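Flotudel reúne 3.963 demostraciones para enseñar a sus brazos a recoger del suelo

En la segunda planta del edificio Roltel, donde hasta hace poco se guardaban archivadores y cajas de catálogos, se trabaja desde junio con una paciencia que a quien llega de fuera le sorprende un poco. El equipo de Flotudel, la pequeña empresa de robótica que ocupa esa planta, lleva semanas guiando a mano sus brazos mecánicos, una y otra vez, para que aprendan a hacer algo que cualquiera de nosotros resuelve sin pensarlo: agacharse, por así decirlo, y recoger lo que se ha caído sobre la moqueta de una oficina.

El proyecto se llama Brerkska y ya ha reunido 3.963 demostraciones, cada una con su grabación, los movimientos de las articulaciones y una frase corta que explica lo que se pretendía hacer ("recoge el bolígrafo", "aparta el papel", "deja el vaso en la bandeja", y así hasta completar una lista larguísima que cuelga junto a la cafetera). Con todo ese material se entrena después un modelo que deberá decidir por sí solo cómo mover el brazo, incluso en habitaciones que no haya visto nunca, y ahí es donde los responsables reconocen que todavía queda mucho camino.

Las sesiones duran 22 minutos, con un descanso entre una y otra para que el operador estire los hombros y vuelva a colocar los objetos en otro sitio. La variedad es lo que más se cuida. Se cambia la luz, se mueven los muebles y se trabaja también con gente sentada cerca, en sus sillas de siempre, porque una oficina de verdad está llena de zapatos, ruedas y patas metálicas, y un brazo que solo haya conocido suelos despejados serviría de bien poco el día que le tocara pasar junto a alguien.

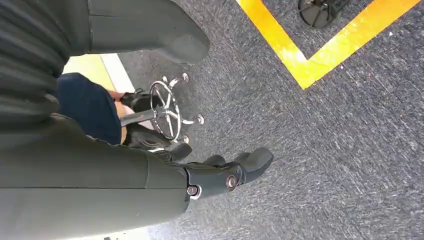
Para Orest Stasiv, lo más difícil de explicar a las visitas es que las demostraciones torpes también se guardan. Contaba el jueves, mientras se preparaba la tanda de la tarde, que al principio el equipo borraba cualquier intento en el que la pinza dudara o tuviera que corregir el rumbo, y que el modelo salía de aquello muy seguro de sí mismo y bastante inútil en cuanto algo se torcía. Ahora las correcciones se marcan aparte y se aprovechan. "Si solo le enseñas aciertos, no sabe qué hacer con un error, y errores va a tener todos los días", comentaba, y añadía que a él mismo le costó semanas dejar de sentir vergüenza por sus grabaciones malas.

De las demostraciones reunidas hasta la fecha, 1.102 contienen al menos una de esas correcciones. Revisarlas lleva tiempo: tres personas las miran por separado, y cuando no se ponen de acuerdo sobre el momento exacto en que empieza el arreglo, la grabación vuelve a la cola y se discute con calma a la mañana siguiente, normalmente con un café delante y alguna que otra broma sobre el pulso de cada cual.

La firma Kushnir, que suministra el programa con el que se etiquetan las grabaciones, ha adaptado la herramienta para que las frases puedan escribirse en varios idiomas, una petición que venía de los propios operadores, acostumbrados a hablar cada uno a su manera. Por el momento se trabaja en español y en ucraniano, y se estudia añadir el portugués antes de que termine el año.

La siguiente fase trasladará parte de las sesiones a la planta baja, donde el suelo es de baldosa y los objetos pequeños resbalan mucho más. Quienes trabajan en el edificio y quieran participar como operadores pueden apuntarse en la recepción de Roltel, por las mañanas, hasta las once y media. No hace falta experiencia previa, y la primera sesión se hace siempre acompañado.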